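Minutes: Demonstration Gathering, Weekly Check-in

Category: Meeting Notes / Robot Learning
2 min read

June 29, 2026

Present: Akihiko Ueda (chair), Aleksi Mustonen (minutes), two operators from Totden.

1. Count to date. The Kubo set stands at 2,393 accepted demonstrations. Another 154 were rejected at review, mostly for late grasps or a dropped tool. Akihiko asked that rejected runs be kept in their own folder and not deleted.

2. Pegboard task. The operators want the tool positions changed more often. Agreed: new layout after every 16 runs. Screwdrivers stay in the cup for now. Pliers and tape rolls may move to any peg both arms can reach.

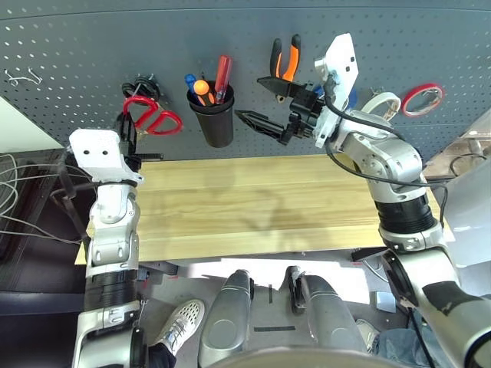

Aleksi Mustonen

3. Head camera view. The pegboard, the table and both arms need to be in view at the start of each run. Akihiko will write this into the operator sheet. The scissors with red handles were discussed and will be labeled as a separate object class.

4. Labels. Ultgate's labeling tool still splits one pick into 2 segments when the operator pauses. Aleksi to send them the logs. Until it is fixed, segments are merged by hand.

5. Training. The next run on Vamby waits for item 4. No date set.

Meeting closed at noon. Next check-in same time next week.

Recent notes
Operator sheet, second draft
Gripper calibration log
Reviewing failed grasps
Minutes: Storage and file naming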